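Chapter 7
Handles, lids and liners: surfaces that people touch

7.1 Introduction

Chapter 6 dealt with parts that carry load. The present chapter deals with parts that are touched. The two groups overlap, but they are designed to different rules, and a part that is strong enough may still be rejected because it is unpleasant to hold or hard to clean.

A touched surface is described by four properties: its friction against skin, its compliance, its shape and its finish. Friction and compliance can be measured on a bench. Shape is fixed by the drawing. Finish changes in use, and is therefore quoted both as supplied and after a stated amount of wear. Throughout the chapter, the worn value is the one to use in calculations unless the text says otherwise.

7.2 Wrapped handles

A handle may be moulded, coated or wrapped. Wrapping is the oldest of the three methods and is still common on sports goods, hand tools and cycle bars. A strip of width w is wound along a core of diameter d, each turn covering part of the one before. The fraction covered is called the overlap ratio and is given the symbol r. For a given strip, a higher overlap ratio gives a thicker handle and more seams per unit length.

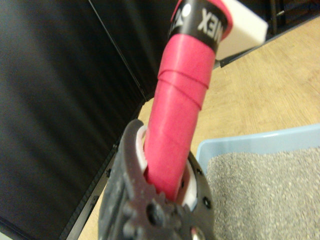
The direction of winding matters when the hand applies a twisting force. If the force acts with the winding, the free edges are pressed down. If it acts against the winding, they tend to lift, and dirt collects beneath them. Tape for general use is tested in both directions, and the lower of the two results is reported.

Bawa and Opoku compared three strips on the same core at the Estdale laboratory. Each sample was gripped and released 1000 times, and friction was measured again after every 20 cycles. Most of the loss took place in the first 300 cycles – a pattern seen in many soft polymers – and the curve was nearly flat after that. The full results are given in Table 7.2.

7.3 Lids and removable liners

Household containers set a different problem. The lid is touched often and briefly, usually with one hand, and the inside must be kept apart from the contents. The usual answer is a rigid outer shell with a plastic liner that can be taken out. The shell sets the shape and the liner takes the dirt, so the shell can be given a smooth, light-coloured finish that would otherwise mark too easily.

Three dimensions control the design: the opening of the shell, the opening of the liner and the clearance between them. Too little clearance makes the liner hard to lift out. Too much allows it to rattle, and lets small items fall into the gap.

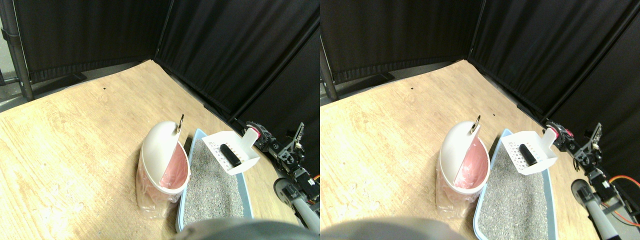 Fig. 7.3 White bin with the lid tilted open, showing the pink liner.

The angle through which the lid opens is found from the position of the hinge axis and the first point of contact behind it. Worked example 7.1 uses the Kakora shell, for which the hinge axis lies 151 mm above the base. Readers should check the units before starting, as the supplier's drawing gives the liner in centimetres.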